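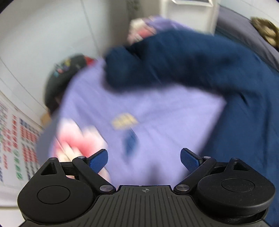 Ticket: Clivari verwirft Demonstrationen mit Kleidung, Fehler »Greiferweite unplausibel«

Drucken | Per E-Mail senden

12. Jul 2022, von Lemlem Hailu

Status: gelöst, Nacharbeit offen
Projekt: Belay, Teilaufgabe Kleidung sortieren
Gerät: Handgreifer Grullier, blaue Fingerpads
Software: Clivari, Import und Prüfung

Fehlerbild

Beim Import der Vorführungen für die Teilaufgabe Kleidung bricht die Prüfung bei einzelnen Episoden ab. Meldung im Protokoll: »Greiferweite unplausibel, Episode verworfen«. Die Episoden mit Geschirr und die mit Kartons laufen ohne Meldung durch, gleiche Software, gleicher Greifer.

Von den 100 Episoden im ersten Paket sind 23 verworfen worden. Geplant sind für die Teilaufgabe 1000. Bei dieser Quote lohnt es sich nicht, einfach weiter aufzunehmen und den Ausschuss hinzunehmen.

Als Referenz habe ich Episode 709 genommen. Darin liegen unter anderem ein fliederfarbenes T-Shirt und ein dunkelblaues Kleidungsstück im Arbeitsbereich, und der Greifer ist beim Annähern offen. In der Kurve aus Clivari springt die Weite in diesem Abschnitt mehrmals auf null und zurück. Ein Roboter, der daraus lernt, würde mitten in der Anfahrt zugreifen.

Erste Prüfungen

1. Mechanik. Greifer in der Hand langsam geöffnet und geschlossen, dann schnell. Kein Spiel in den Gelenken, beide Finger laufen gleich. Schrauben nachgezogen, war aber keine locker.

2. Speicherkarte getauscht, Paket neu eingelesen. Gleiche Episoden verworfen, gleiche Stellen in der Kurve.

3. Objektiv gereinigt und eine kurze Testreihe aufgenommen. Keine Änderung.

4. Kalibrierung neu gemacht (Greifer ganz auf, ganz zu, jeweils kurz halten). Die Endwerte stimmen mit der alten Kalibrierung überein. Fehler bleibt.

5. Langsamer vorgeführt. Etwas weniger Ausreißer, aber sie verschwinden nicht. Ich hatte zuerst auf Bewegungsunschärfe getippt, weil der Stoff bei schnellen Bewegungen im Bild stark verwischt. Die Finger selbst bleiben dabei aber scharf, sie bewegen sich ja mit der Kamera mit. Unschärfe allein erklärt den Sprung also nicht.

Ticket an Mahlet Moges weitergegeben, mit Episode 709 und der Kurve im Anhang.

Antwort Mahlet Moges

Kann ich nachstellen. Die Weite wird bei der Grullier-Ausführung ohne Geber aus dem Kamerabild bestimmt. Clivari sucht dazu die beiden blauen Pads und misst den Abstand zwischen den Innenkanten. Der Suchbereich ist in der Standardeinstellung ziemlich groß, und der Farbbereich reicht weit ins Dunkle, damit die Pads auch bei schlechtem Licht gefunden werden.

Wenn dunkelblauer Stoff direkt hinter einem Finger liegt, wachsen Pad und Stoff zu einer einzigen Fläche zusammen. Die Innenkante wandert dann in die Lücke, und die Weite geht gegen null. Beim fliederfarbenen T-Shirt passiert das nicht, der Farbton liegt weit genug weg. Ich habe in Episode 709 die Maske einblenden lassen, man sieht es sofort.

Bitte probieren:

- Im Profil den Farbbereich der Pads nach unten begrenzen (Helligkeit). Den Farbton erst einmal so lassen.
- Suchbereich je Finger getrennt setzen, linker Finger nur linke Hälfte, rechter Finger nur rechte.
- Option »Größte Fläche verwenden« ausschalten und stattdessen »Nächste Fläche zur letzten Position«.
- Danach nur neu auswerten, nicht neu aufnehmen. Die Rohbilder sind in Ordnung.

Rückmeldung L. Hailu

Helligkeit begrenzt und das Paket neu ausgewertet. Der größte Teil der verworfenen Episoden geht jetzt durch. Übrig bleiben die, bei denen der Ärmel beim Ziehen über den Finger fällt und das Pad ganz verdeckt. Da kann keine Maske helfen.

Getrennte Suchbereiche ebenfalls gesetzt. Dabei aufpassen: In der Eingabemaske sind links und rechts aus Sicht der Kamera gemeint. Ich hatte es beim ersten Versuch vertauscht, und dann war überhaupt keine Episode mehr gültig.

Die Option mit der nächsten Fläche macht bei uns Ärger am Anfang einer Episode, wenn der Greifer noch in der Ablage steckt und die Pads nicht zu sehen sind. Dann hat Clivari keine letzte Position und nimmt irgendetwas. Abhilfe: Aufnahme erst starten, wenn der Greifer frei in der Hand liegt und offen ist.

Antwort Mahlet Moges

Verstanden. Für verdeckte Pads gibt es in Clivari die Überbrückung. Sie hält den letzten gültigen Wert, bis das Pad wieder auftaucht. Für kurze Verdeckungen ist das in Ordnung, solange der Greifer in der Zeit weder auf- noch zugeht. Bei Episoden, in denen unter dem Stoff zugegriffen wird, bitte nicht einschalten, sonst fehlt dem Roboter genau der Griff. Diese Episoden lieber von Hand markieren und noch einmal vorführen.

Den Punkt mit dem Episodenanfang gebe ich an Ritance weiter. Die Meldung sollte auch sagen, welcher Finger nicht gefunden wurde.

Lösung

Profil »Kleidung« angelegt, mit begrenzter Helligkeit und getrennten Suchbereichen. Überbrückung aus. Paket komplett neu ausgewertet, die Kurve von Episode 709 ist im fraglichen Abschnitt jetzt durchgehend offen.

Hinweise für alle, die am Projekt Belay vorführen:

- Profil vor dem Import wählen. Nachträglich geht es auch, dann muss aber der Zwischenspeicher gelöscht werden.
- Den Stoff mit den Spitzen der Finger fassen, nicht tief in den Greifer hineinziehen.
- Vor dem Zugreifen kurz stillhalten.
- Königsblaue Kleidung vorerst zur Seite legen. Die liegt im Farbton zu nah an den Pads, da hilft auch das neue Profil nicht.

Offen: Pads in einer anderen Farbe bestellen. Orange wäre möglich, haben wir aber bei den Kartons schon als Markierung. Frage liegt bei Ritance, seit Februar ohne Antwort, damals allerdings aus einem anderen Grund gestellt.

Drucken | Per E-Mail senden

Kommentare

tkessel
Hatten wir genauso bei Jeans. Danke für den Hinweis mit der Helligkeit, hat bei uns gereicht.

Werkbank_Nord
Kann man das Profil irgendwo herunterladen oder muss ich die Werte abtippen?

Lemlem Hailu
@Werkbank_Nord: Abtippen bringt wenig, die Werte hängen vom Licht im Raum ab. Besser die Maske einblenden und die Grenze so lange verschieben, bis nur noch die Pads übrig sind.

jo_r
Bei mir fehlt der Menüpunkt für die getrennten Suchbereiche. Ältere Version von Clivari?

Mahlet Moges
@jo_r: Ja, der kam erst später dazu. Nach dem Update bitte einmal neu kalibrieren.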